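Home Contents Back Issues Opinion Contact
Search this journal Search

Fixed references belong on the wall

Marisa Fontana

A handling cell for soft goods is usually judged by its grippers. At Kostden I maintain a pair of hand-held ones used for folding work on a bed, and my view is that the surroundings deserve the same maintenance schedule as the tools.

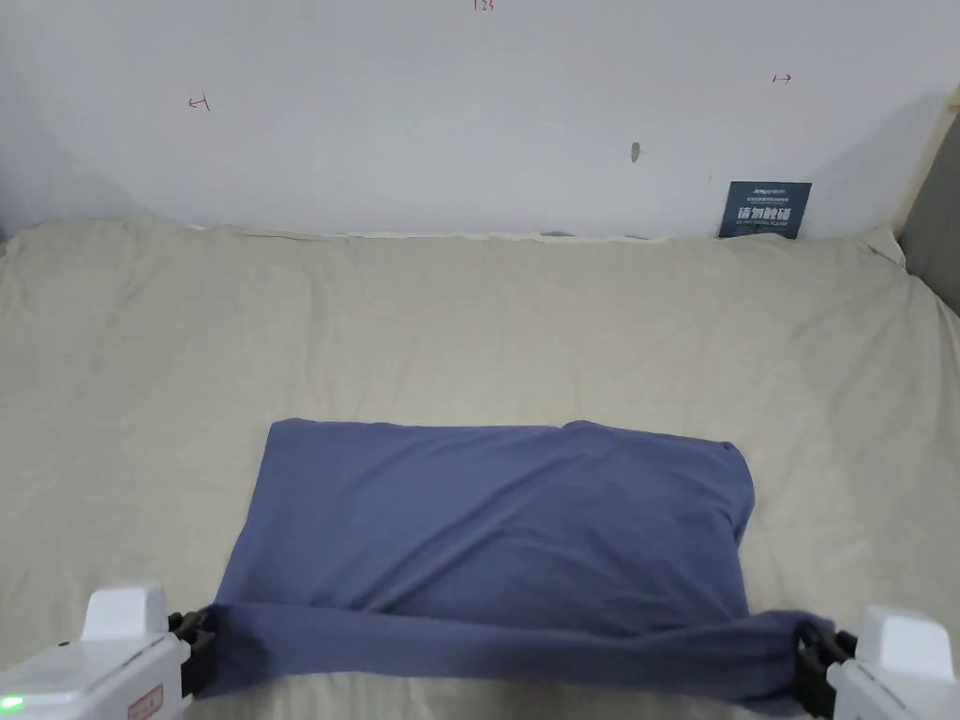

Jaw wear is the fault I am asked about most. Our log for September has 66 entries against it, and on review most were misalignment. A worn jaw loses fabric at any pull angle. A misaligned one loses it only when the load comes on across the corner, as it does with a folded strip drawn taut between two grippers and diagonal creases running through it. Technicians should check under that load before ordering parts. The red marks on the wall behind the bed cost nothing, and I would sooner lose a spare jaw than have somebody paint over them.
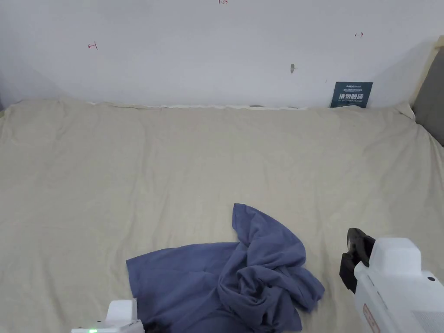
Volume 2, page 300

Omar Awad favours recording positions in software only. I disagree. A file cannot be checked by eye from the foot of the bed at the start of a shift. A mark at a known height can, and the mattress is the part that moves.

Fasteners are the other neglected item. Every finger screw on our grippers takes a hex key, and each should be witness-marked with paint pen after torquing. Wael Fahmy resists this on grounds of appearance.

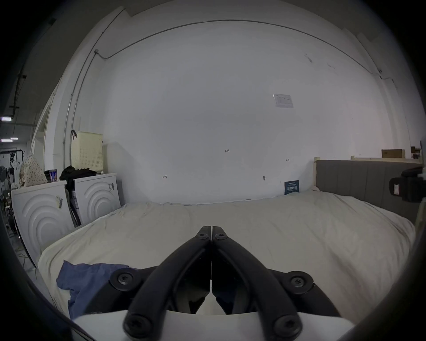
Service interval

Plaller's schedule is by calendar. Ours is by cycle, set at 1587 closures, and I see no case for going back.

This site uses cookies. Accept Manage settings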